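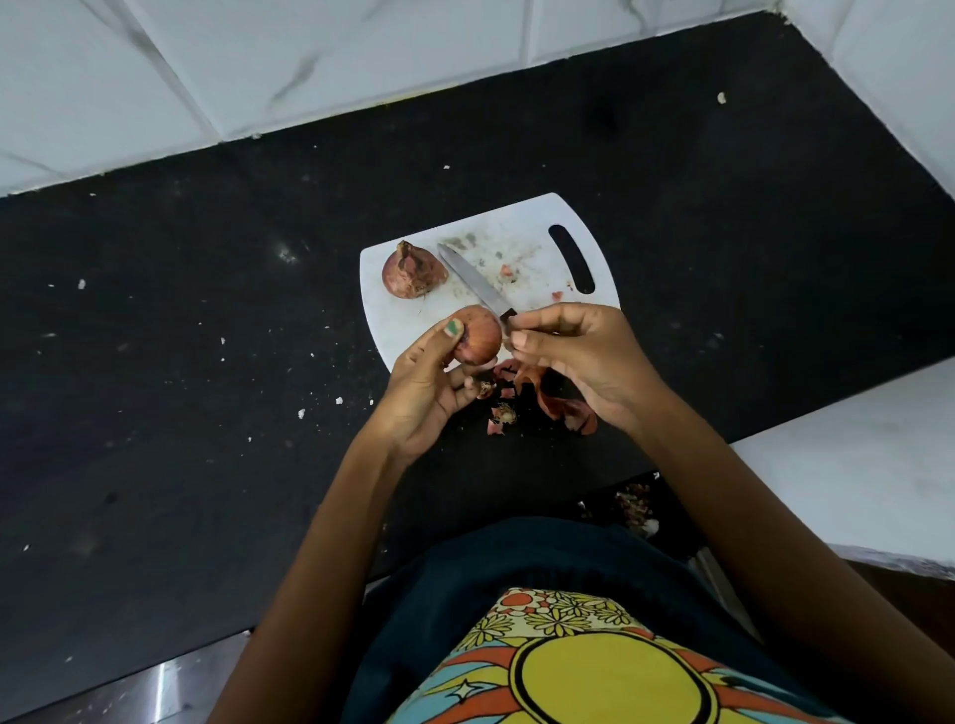 warkinia_wes
The peeler on our prep line is driving me up the wall and I need a sanity check on the settings. It's a little two-station Urnura cell, top-and-tail blades then an air knife to blow the skins off, and it feeds the dicer. Since October the reds have been coming out with half the jacket still on. I'd sooner not finish every bag by hand with a paring knife like in the photo, papery skin all over the black benchtop, and the red sitting at the top of the board is pretty much what my reject bin looks like (torn, flaky, coat still hanging on). Browns are mostly fine! Same recipe for both, scoring depth 2 on the dial, air at whatever the regulator was left on. Where would you start?

gasket_gran
Scoring blades. When did you last change them? Ours at Whiteley get swapped every 1000 bags and I can hear when they're due, the cut goes from a tick to a sort of scrunch. A blunt scorer drags the skin and tears it, so the air has no clean edge to get under.

warkinia_wes
Um. Not since we bought it. I've cleaned them though, every night, hot rinse and a brush.

gasket_gran
Oh mate.

Drerk_Dave
I'm going to disagree with Gran a bit. If the blades were stuffed the browns would be coming out rubbish too. I reckon it's air. Reds have that thin clingy skin and they want a longer blast. We run a separate recipe for them at Drerkthorpe with the dwell bumped up, and before that we had the exact same grief. Check the filter bowl on the regulator while you're there, ours was full of water and brown muck and the gauge still read perfectly normal.

gasket_gran
Browns are forgiving, Dave. Dry loose jacket, you could score those with a spoon. It's the reds that show up a tired blade first.

Yutong Du
I used to service these. You both have a point, but do it in order or you'll never know which one fixed it. Lock it out and dump the air before you go near the blade carrier, the arm can drop when pressure goes. Then:
Drain the filter bowl and look at the element.
Pull the nozzles and hold them up to the light. Skin dust packs in behind the tip and a rinse won't shift it.
Fit new scorers, then re-zero the depth dial. People skip the re-zero and then the 2 on the dial means nothing.
Run a crate of reds before you touch the recipe.

warkinia_wes
Thanks Yutong, that's a proper list. Is the re-zero in the manual? Mine starts at page 11, the front bit's gone missing.

Yutong Du
Yes, under blade carrier. Wind it back to the stop, loosen the collar, turn the collar to zero, nip it up. Don't gorilla it, the grub screw strips.

Drerk_Dave
Can confirm re the grub screw.

warkinia_wes
Right, bowl's drained and it was disgusting, so Dave gets a point. Two nozzles had plugs of skin in them as well. Blades are on order. Ran half a crate of reds in the meantime and it's better but still leaving collars around the root end.

gasket_gran
Root end is blades :)

Drerk_Dave
Or dwell. Try the recipe while you're waiting, costs you nothing.

Yutong Du
Please wait for the blades.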